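Search articles Go

3.2 What gets handed down

I went through 1,779 diary entries from families in Mergate, and wow, people love to write about old school things!
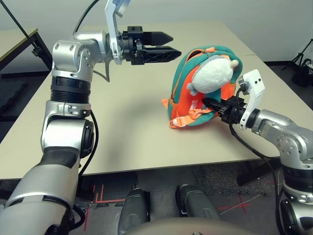 Who decides what gets passed on? Mostly the older child, at least in the diaries I read.

Coats moved fast (often within one winter), and bags stuck around.

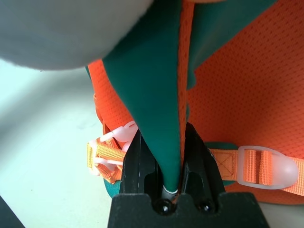

Shoes were trickier, and I ended up coding them twice.

Shares: 2

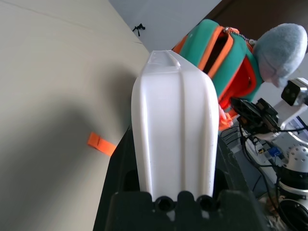
Leokadia Tokarz, Zenside

My favorite entries come from May, when closets get cleared and everyone argues over what to keep.
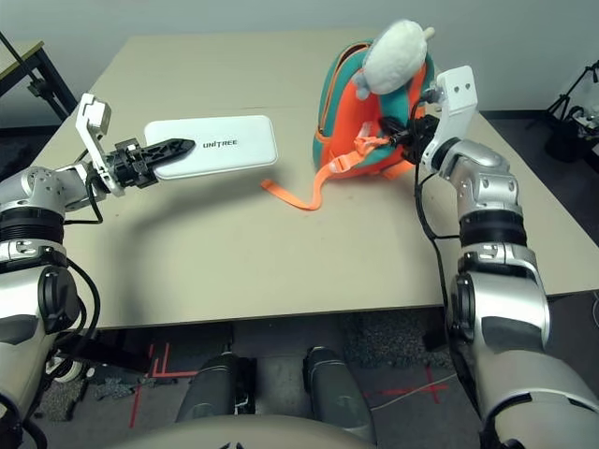 Figure 2. White box with rounded corners on a light beige tabletop.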